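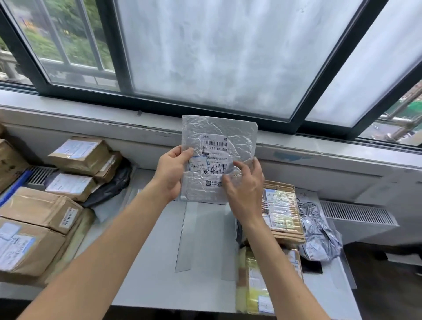 TALKS / SPEAKER NOTES

What a return costs a small shop
Apr 21, 2024

Slide 1. Say hello, say what I do. I run the back end for Wumon, a shop that sells sewing patterns and notions by mail. Ask who in the room has sent something back in the last month. Wait for hands.

Slide 2. A padded mailer with a shipping label on it weighs next to nothing and looks cheap to move. Going out, it is. Coming back, the same mailer takes more of our time than the original order did. Someone has to open it, match it to an order, check the item and decide where it goes.

Slide 3. Our numbers. We shipped 3000 orders last year and 227 came back. Leave this one up for a bit. People want to write it down.

Slide 4. Reasons customers gave. Wrong size was first, by a lot. Changed mind was second. Damage was far down the list, and we had spent most of our packaging budget worrying about damage.

Slide 5. What we changed. The size chart moved to the top of the product page. We cut the return window from 60 days to 30 — expect a question on this. Complaints came in for a few weeks and then stopped. Sales held steady.

Slide 6. The Warker trial. We paid for returns software and used a small part of it. A shared spreadsheet did the same job at our size. Don't be rude about Warker here, it suits bigger shops.

Slide 7. Restocking. Unopened patterns go back on the shelf the same day. Opened ones go in the Lason bin and get sold as seconds in May. Scissors are checked by hand.

Slide 8. Things to try at home. Read 5 of your own return notes in full. Put the return address on the packing slip. Write your policy in words a tired person can follow.

Questions. If time is short, skip slide 6. The Chevalier room has to be clear by noon.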